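Varno商店上线Korkitz 2云存档服务，首批支持1707款游戏

2023年12月10日

数字游戏商店Varno今天宣布，旗下云存档服务Korkitz的第二个大版本Korkitz 2正式向全部用户开放。新版本支持Varno商店内1707款游戏的存档同步，每款游戏最多保留50份历史存档，被替换或删除的存档在60天内可以自行恢复。服务对所有持有Varno账号的用户免费，不需要另外订阅，也不限制账号的注册时间和消费金额。

Korkitz 2通过Varno的桌面客户端Fehr提供。用户把Fehr更新到最新版本后，在左侧栏会看到新增的“存档”页面。已经使用旧版Korkitz的用户不需要重新设置，原有存档会在首次登录时自动转入新版本，转入期间仍可正常启动游戏。

主要更新

旧版Korkitz只保存每款游戏的最新一份存档。玩家在两台电脑上轮流游戏时，如果其中一台没有联网，后上传的一份会覆盖先上传的一份。过去收到的客服请求里，存档被覆盖是出现次数较多的一类，处理时要由技术人员从备份中手工查找，等待时间较长，也不能保证找到。

Korkitz 2改为逐份保存。每次退出游戏，Fehr都会比对本地存档目录，把有变化的文件打包为一份新的历史存档并上传，原有的各份存档不受影响。历史存档达到上限之后，最早的一份会移入回收区，在回收区保留60天。用户可以为重要的存档加上锁定标记，被锁定的存档不会自动移入回收区。

“存档”页面按游戏列出全部历史存档。每份存档显示上传时间、来源设备、文件大小和用户填写的备注。备注可以随时修改，支持中文、英文及其他语言的文字，也可以按备注内容搜索。部分游戏的开发商提供了存档信息接口，这些游戏的存档还会显示章节名称、角色等级和累计游戏时间。

恢复存档时，选中需要的一份，点击“恢复到本机”即可。Fehr会先把本机现有的存档另存为一份历史存档，再写入所选的内容。恢复之后如果发现选错，可以用同样的方法换回来。游戏运行期间不能恢复存档，按钮会显示为灰色，关闭游戏后即可使用。
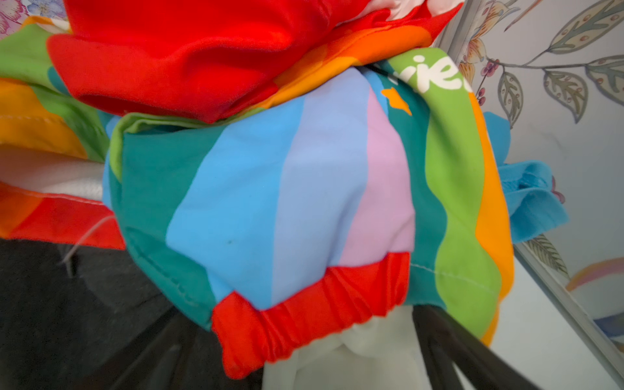

同步的速度也有改进。旧版每次上传完整的存档目录，遇到建造类和模拟经营类游戏，单个存档文件较大，上传需要较长时间，有些用户会在上传完成之前关机。Korkitz 2只上传发生变化的部分，未完成的上传会在下次开机后继续。用户可以在设置中限定上传带宽，也可以指定上传的时间段。

对于使用移动网络热点的用户，Fehr新增了“按流量计费的网络”选项。打开之后，存档变化会先记录在本机，等到接入其他网络时再上传。需要立即上传某一份时，可以在“存档”页面中单独操作。

冲突处理

同一款游戏在两台设备上都有未同步的进度时，Korkitz 2会暂停该游戏的自动同步，并在启动游戏之前弹出选择窗口。窗口左侧是本机存档，右侧是云端存档，两边分别列出最后修改时间、文件大小和设备名称。用户可以选择使用其中任意一份，没有选中的那一份会作为历史存档保留下来。

选择窗口不设倒计时，也不预选任何一边。在此前的测试版本中，窗口默认选中修改时间较晚的一份，有用户习惯直接按回车键，结果启动后发现进度不对。虽然存档可以换回，但需要退出游戏重新操作。正式版取消了默认选择，必须用鼠标、键盘或手柄明确选定之后才能继续。

部分游戏支持多个存档栏位，各栏位分别写在不同的文件中。对于这类游戏，Korkitz 2可以按栏位处理冲突，只在同一栏位都有变化时才询问用户。是否支持按栏位处理取决于游戏的存档格式，商店页面的“功能”一栏会注明。没有注明的游戏按整个存档目录处理。

离线模式不受影响。用户在没有网络的情况下可以照常启动已安装的游戏，Fehr不会因为存档尚未同步而阻止启动。重新联网之后，程序会按照上面的规则检查两边的进度。

封闭测试情况

Korkitz 2于10月开始封闭测试。测试期间开放了独立的讨论区，用来收集问题和建议。反馈集中在几个方面：存档列表的排序方式、恢复之前的提示文字、带有修改内容的存档是否能够同步，以及多人共用一台电脑时如何区分各自的进度。

排序方式已根据反馈调整。测试初期的列表按文件名排序，同一天的多份存档挤在一起，不容易辨认。正式版默认按上传时间从新到旧排列，也可以改为按来源设备或文件大小排列，程序会记住用户对每款游戏的选择。

提示文字重新写过。原来的提示是“此操作将替换本地数据，是否继续”，有测试用户担心点击之后会丢失当前进度，因此不敢使用恢复功能。新的提示写明当前进度会先保存为一份历史存档，并给出这份存档将使用的名称。 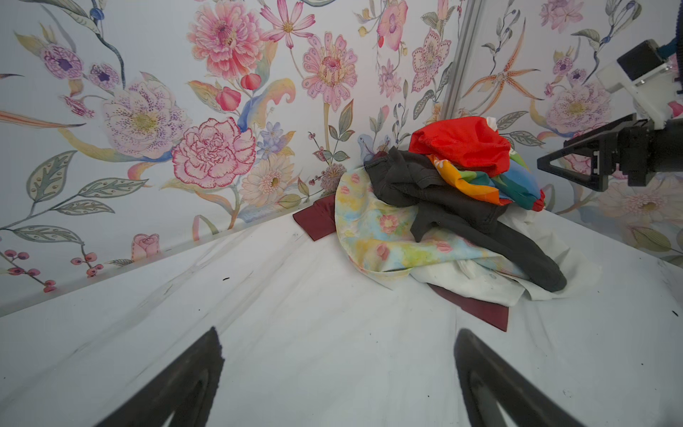 有玩家在讨论区留言说，家里的电脑由两个人共用，各自有Varno账号，但游戏把存档写在同一个文件夹里，旧版同步时会把另一个人的进度传到自己的账号下面，希望切换账号时存档也能跟着切换，并且要在启动游戏之前切换完毕，以免进了游戏才发现进的是别人的档。

这项建议已经加入正式版。在Fehr中切换账号时，程序会把前一个账号的存档收起，再放入当前账号的存档。整个过程在本机完成，不需要联网。首次使用时，程序会询问文件夹里现有的进度属于哪个账号，也可以选择“复制给两个账号”。不希望使用这项功能的用户可以在设置中关闭，关闭之后各账号继续共用原来的文件夹。

关于带有修改内容的存档，Korkitz 2只处理存档文件，不处理游戏的修改组件。安装了修改组件的游戏可以正常同步存档，但换到另一台没有安装相同组件的电脑上，存档可能无法读取。Fehr会在存档备注中记录上传时检测到的组件列表，供用户对照。这份列表只有用户本人能够看到，不会提供给游戏开发商。

测试中还发现，有些较早发行的游戏会把图像设置和存档写在同一个文件里。把台式机的存档恢复到笔记本电脑时，分辨率和画质选项也会一并带过去，导致游戏无法以合适的窗口大小启动。对于已经确认的游戏，Korkitz 2会在恢复时保留本机的图像设置。其余有同样情况的游戏将在确认之后陆续加入。

支持的游戏和开发商接入

首批支持的1707款游戏包括原来已接入旧版Korkitz的作品，以及由Varno技术团队逐一确认过存档位置的作品。用户可以在商店搜索页勾选“支持Korkitz 2”进行筛选，也可以在自己的游戏库中使用同样的筛选条件。游戏库中暂不支持的作品会显示灰色的云形图标，把鼠标停在图标上可以看到原因。

不支持的原因主要有以下几种：游戏的进度全部保存在开发商自己的服务器上；存档与本机硬件信息绑定，无法在其他电脑上读取；存档位置由玩家自行指定。对于第三种情况，用户可以在Fehr中手动选择存档文件夹，程序会把它当作自定义目录同步，但不提供按栏位处理冲突和显示章节名称等功能。

独立游戏发行商Sotham已经完成旗下作品的接入，其在Varno商店销售的全部游戏都支持按栏位处理冲突，并会在存档列表中显示章节名称。Sotham参与了存档信息接口的早期讨论，接口中用于区分自动存档和手动存档的字段就是在讨论中增加的。

其他开发商可以通过Varno的开发商后台申请接入。最简单的方式是填写存档所在的文件夹和文件名规则，不需要修改游戏程序。希望显示章节名称、角色等级等信息的开发商，需要随存档写出一个说明文件，格式在开发商文档中有详细介绍。Varno不对接入收费，也不要求开发商为此改变在其他商店的发行安排。

提交之后，技术团队会在测试环境中进行上传、恢复和冲突检查。通过检查的游戏会在下一次列表更新时加入。未通过的会收到包含具体步骤的说明，开发商修改之后可以重新提交，提交次数没有限制。

客户端Fehr的相关调整

为配合Korkitz 2，Fehr对界面做了几处改动。“存档”页面放在“游戏库”和“下载”之间，原先位于设置菜单里的云存档选项已移到该页面右上角。游戏详情页的“启动”按钮旁边增加了同步状态，点击后可以直接打开该游戏的存档列表。 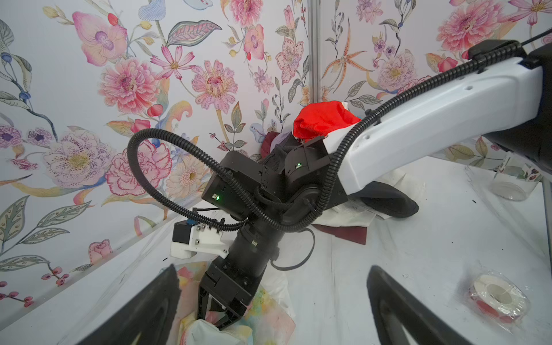 同步状态由一个圆点和一行短文字组成，在游戏库、游戏详情页和系统托盘中使用同一套样式。灰色表示未开启同步，黄色表示正在上传或等待上传，红色表示需要用户选择，绿色表示两边一致。绿点的面积很小，亮度比周围的界面高，和图中机械臂黑色模块上亮着的小绿灯是同一种用法，周围都是深色，扫一眼就能找到。考虑到部分用户不易分辨红色与绿色，可以在辅助功能中把圆点换成形状不同的图标，文字说明则始终保留。

使用手柄操作的大屏模式也支持全部存档功能。在游戏图标上按菜单键，选择“存档”，即可浏览、备注、锁定和恢复历史存档。填写备注时可以使用屏幕键盘，也可以从预设的短语中选择。大屏模式中的字体大小跟随系统设置。

Fehr还增加了导出功能。用户可以把某款游戏的一份或全部历史存档导出为普通压缩文件，保存到自己的硬盘上。压缩文件没有加密，不需要Fehr也可以打开，里面包含原始存档和一份说明各文件原来位置的文本。导入时，把压缩文件拖到“存档”页面即可，导入的内容会作为一份新的历史存档出现，不会直接替换当前进度。

已经退款或从游戏库中移除的作品，其存档会继续保留60天，在此期间可以导出。如果用户在保留期内重新购买同一款游戏，原有存档会自动恢复到列表中。保留期结束之前，Fehr会在客户端内发出提醒，用户也可以选择同时接收电子邮件。

存储空间和数据处理

Korkitz 2不按账号设置总容量，只对每款游戏的历史存档数量设定上限，即50份。锁定的存档计入上限。如果全部存档都已锁定，新的存档将无法上传，Fehr会提示用户解除部分锁定或将其导出。单个存档超过开发商申报的大小时，程序会暂停上传并请用户确认，以免把录像、截图等其他文件一并传上去。

存档在上传过程中加密传输，在服务器上加密保存。Varno不会读取存档内容用于推荐游戏或投放广告。客服人员处理问题时，如需查看某份存档，必须由用户在“存档”页面中单独授权，授权只对所选的那一份有效，用户可以随时撤回。

用户可以对单款游戏关闭同步，也可以关闭全部同步。关闭之后，已上传的存档不会自动删除。需要删除时，在同一页面选择“删除云端存档”，存档会进入回收区。要立即彻底删除的，可以在回收区中再次确认，彻底删除的存档无法恢复。

注销Varno账号会同时删除账号下的全部存档。注销流程中新增了导出步骤，用户可以在确认注销之前把各款游戏的存档一次性下载到本机。

旧版服务的安排

旧版Korkitz不再接受新用户。仍在使用旧版Fehr的用户可以继续读取已上传的存档，但新的进度不会上传，需要先更新客户端。更新会在下一次启动Fehr时自动下载，关闭了自动更新的用户可以在“帮助”菜单中手动检查。

从旧版转入的存档在列表中标有“转入”字样，来源设备显示为“未知”，这是由于旧版没有记录设备名称。转入完成后，建议核对常用游戏的上传时间。如有缺失，可在60天内通过客服页面申请从旧版备份中查找，申请时请注明游戏名称和大致的最后游戏时间。

操作系统要求与现有的Fehr相同。已停止更新的操作系统仍可使用网页版查看和下载存档，但不能自动同步。网页版的入口在Varno网站的账号菜单中，登录之后选择“我的存档”。

常见问题

更新后找不到“存档”页面。请确认Fehr已重新启动。如果使用的是精简侧栏，需要点击侧栏底部的“更多”才能看到。

在家里和外出时使用不同的电脑，是否需要分别开启同步。需要。每台设备首次登录时都会询问一次，可以选择开启、关闭或稍后再问。公用电脑上建议选择关闭，并在离开之前退出账号。

通过其他商店购买、但添加到Fehr游戏库里的游戏能否同步。目前不能自动同步，可以按照前面介绍的方法设置自定义目录。

成就和游戏时间是否会随存档一起回到以前的状态。不会。成就和累计游戏时间记录在Varno账号中，与存档分开保存，恢复较早的存档不会影响这两项记录。

游戏中的虚拟物品是否包含在存档内。写在本机存档中的物品会随存档一起恢复。保存在开发商服务器上的物品，包括通过游戏内商店购买的物品，不受Korkitz 2影响。

关于Varno

Varno是一家面向个人电脑玩家的数字游戏商店，销售独立开发商和各类发行商的作品，并提供客户端Fehr和云存档服务Korkitz。用户在Varno购买的游戏可以在商店页面注明的操作系统上下载和安装。

媒体联系

媒体如需Fehr的界面截图、Korkitz 2支持的游戏列表或开发商接入文档，请通过Varno网站底部的“媒体”页面提交申请，并注明媒体名称、所需材料和用途。用户问题请使用客服页面，媒体页面不受理账号和订单事宜。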